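4.3 Failure Analysis: Contact Between Grippers

The most serious fault in the tabletop trials was unplanned contact between the two end effectors. Each arm in the Donnelly cell runs its own controller, and the two share a joint-space plan that is refreshed by the Brumora scheduler. When one controller misses a refresh, it continues along its last accepted segment. Of the 348 episodes reviewed, 29 included at least one missed refresh while both arms were moving toward the center of the table. 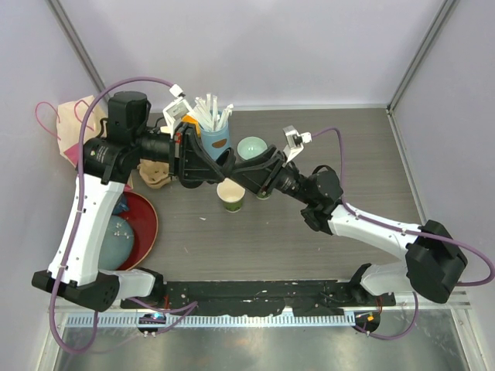
Collision checking in the scheduler was done on link geometry only. The cameras above the wrists, their mounts and their cables were left out of the model, and the fingers were treated as a closed convex hull. This is a poor match for the hardware. At close range the fingertips of the two grippers can meet or overlap in projection, as they do near the blue cup of straws, while the hulls of the wrists are still well apart. The checker then has to tell an intended handover from a fault using the task label alone - and the label was stale in most of the episodes with a missed refresh. Purple cable runs along both arms, with a wide loop near the right elbow, and the slack in such loops was also not modeled. We found no case in which a cable caused a stop, but we do not consider the present routing safe at higher speeds.

A second class of failure concerned grasp confirmation. The Zellden force estimate reports a grasp as soon as finger effort passes a fixed threshold. Contact with a rigid lid rim is enough to pass it, whether or not the object is held between the fingers. A false confirmation releases the other arm to start its next motion, so an error at one gripper becomes a clearance problem for both.

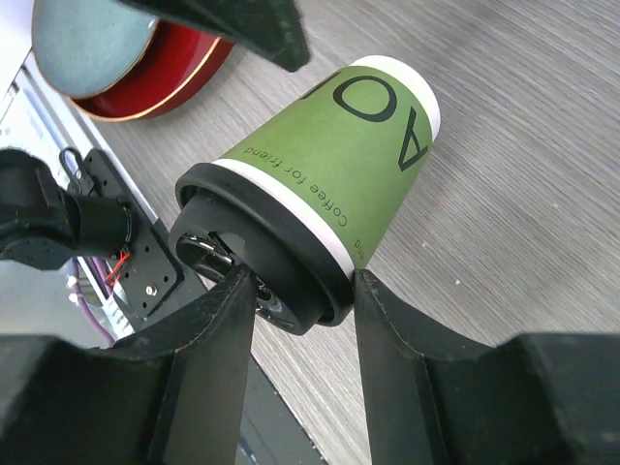 Figure 6. Wrist camera view of a disposable cup lying on its side, with the gripper fingers at the black lid.

Two changes were made in April. The scheduler now halts both arms if either controller misses a refresh, and grasp confirmation requires agreement between finger effort and finger opening. The new logic was run for some 1000 cycles on the Setemwood simulator without unplanned contact. The simulator does not reproduce network delay, and the result should be read with that limit in mind. The camera mounts were added to the collision model later and are not covered by this test.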